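I spent most of November trying to get one flat surface in the back room that stays clear. The old bench had turned into a shelf. Tape, mail, two broken lamps, a bag of screws from a Gostent cabinet I gave away last year. Every job started with moving that pile to the floor.

The new top is plain matte gray with a thin dark rim. I looked at a white one from Desar for 52 dollars more and decided against it, as white shows every pencil mark. Gray gets a bit cloudy in patches and I don't mind that. 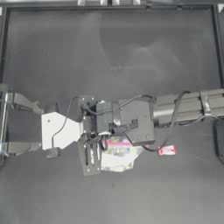 A reader wrote in to say that a rim is a mistake on a work surface, that crumbs and dust collect in the corners and you end up digging them out with a toothpick. Fair point. I use an old paintbrush and it takes a minute. Without a rim I lose small screws, and I hate that more.

The rule now is that anything left out at 9 in the evening goes into a box under the window. The box is almost full. I'll sort it after the Kilotow shelves come, whenever that is. They told me two weeks and it has been three.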